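Thread on drawer runners, after two years of specifying them for rental kitchens and bedroom furniture. Mostly side-mount ball bearing types, some undermount. 1/

The load rating printed on a runner is for a pair, at a stated length, with the weight spread evenly. Change any of those and the number no longer applies. A longer runner of the same section usually carries less at full extension. 2/

Wide drawers are where people get caught. Past a certain width the box starts to rack: one side leads, the other lags, and you feel it as a hitch halfway out. Heavier runners help a little. A stiffer drawer bottom helps more. 3/

Side clearance. The Erkent side-mounts we fit want 17 mm per side including the spacer. The box has to come out narrower than the opening by twice that. If it comes out wide, plane the box. Do not try to bend the runner in. 4/

If the box comes out narrow, shim behind the cabinet member, full height of the runner. Small offcuts at each screw let the steel bow between them, and the bearings bind at the bow. 5/

Parallel matters more than level. A pair that is slightly out of level still runs, though the drawer may drift. A pair that is closer together at the back than the front will wear out the bearing cage. Measure front and back before the second screw goes in. 6/

The Plattner undermounts are less forgiving on width but have height and side adjustment at the front clips. I set all drawers to the middle of the range first, hang them, then adjust from the bottom drawer up. 7/

Soft close: the damper only works over the last part of travel. A drawer that slams has either a dead damper or a catch that did not re-arm. Open it fully, close it with a firm push, try again. That clears most of the tenant complaints we log. 8/

Anything that stays open a finger's width is usually the box touching the back panel. Check with a strip of masking tape on the rear of the box - if it comes back scuffed, there is your answer. 9/

Screws. Use the slotted holes first, adjust, then lock with the round ones. Of the 20 chests we took back from the Ulbridge flats in April, 15 had screws in the slots only. All of those had sagging fronts. 10/

Pan head, and check that the head sits fully inside the channel. A countersunk screw in a plain round hole stands proud and the inner member rides over it. You will hear it before you see it. 11/ 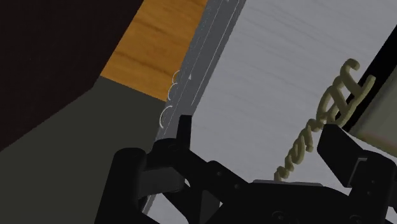
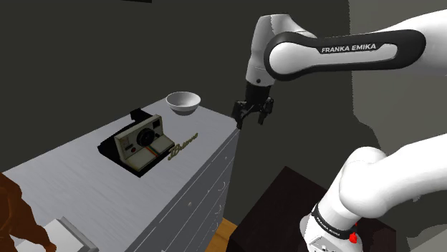

Grease: none on ball bearing runners beyond what they ship with. Spray lubricant thins it and collects dust. If a runner is gritty, wipe the tracks with a dry cloth. If it is still gritty after that, replace the pair. 12/

Always the pair. A new runner against a worn one puts the racking back in, for the reason given in 3. 13/

Tip restraint is a separate subject but I will put it here anyway. A chest with full-extension runners moves a lot of weight forward. Fix it to the wall, into something solid, before the drawers are loaded. The strap in the bag is fine if the screw behind it is. 14/

Someone asked about the Tekine push-to-open version. It needs a gap behind the front to work, so the fronts never look quite closed. We fitted them in one flat and went back to handles. 15/

Next thread will be on dovetailed against doweled boxes, once I have the rest of the returns apart.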